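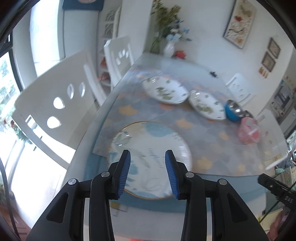
August, von Tahmineh Parsa

Klavierbank Kotholm, höhenverstellbar, mit Notenfach

Wer viele Stunden am Instrument verbringt, merkt meist erst spät, wie sehr die Bank mitspielt. Bei mir war es so: Jahrelang saß ich auf einem Küchenstuhl mit Kissen, übte meine Etüden und wunderte mich über den verspannten Nacken. Mit der Kotholm möchten wir Ihnen das gern ersparen, und deshalb haben wir uns für dieses Modell aus der Werkstatt Farkas viel Zeit genommen (manche Kundin hat schon ungeduldig nachgefragt, wir bitten um Nachsicht!).

Die Bank ist in massiver Buche gebaut und wird von Hand gebeizt und gewachst. Die Sitzhöhe lässt sich über zwei seitliche Drehknäufe stufenlos verstellen, der Verstellweg beträgt 12 cm. Das reicht für Kinder ab der Grundschule ebenso wie für lange Menschen, die sonst mit den Knien an die Klaviatur stoßen. Die Mechanik läuft leise, auch dann, wenn zwischen zwei Stücken im Konzert schnell nachgestellt werden muss. Belastbar ist die Kotholm bis 97 kg, und wer sie regelmäßig zu vierhändigem Spiel benutzen möchte, greift bitte zur breiteren Schwester, der Vulitz Duo.

Unter dem Sitzpolster liegt das Notenfach. Es fasst Hefte im üblichen Format bis zu einem Stapel von 3 cm, also ein paar Sonatenbände und das, was man gerade so übt. Der Deckel bleibt in jeder Stellung stehen, man klemmt sich also nicht mehr die Finger, was Pianisten bekanntlich besonders ungern tun.

Das Polster gibt es in Velours oder Kunstleder, jeweils in Schwarz, Weinrot und Moosgrün. Velours rutscht weniger, Kunstleder wischt sich leichter ab, und in einer Musikschule würde ich immer zum zweiten raten. Dagný Nørgaard, die in Grurside Klavier unterrichtet, hat ihre Kotholm nun fast 30 Monate in Gebrauch und schrieb uns, dass sich bis heute nichts gelockert habe. Nur die Filzgleiter hat sie einmal erneuert. Ein Satz Ersatzgleiter liegt jeder Bank bei.

Geliefert wird die Kotholm im Karton, die Beine schrauben Sie mit dem beiliegenden Schlüssel selbst an. Ziehen Sie die Schrauben nach den ersten Wochen bitte noch einmal nach, das Holz arbeitet ein wenig. Zur Pflege genügt ein trockenes, weiches Tuch, und einmal im Jahr freut sich die Buche über etwas Möbelwachs.

Stoffmuster schicken wir Ihnen gern kostenlos zu. Und wenn Sie unsicher sind, welche Höhe zu Ihrem Instrument passt, rufen Sie einfach am Vormittag in der Werkstatt an und halten Sie das Maß vom Boden bis zur Oberkante der weißen Tasten bereit.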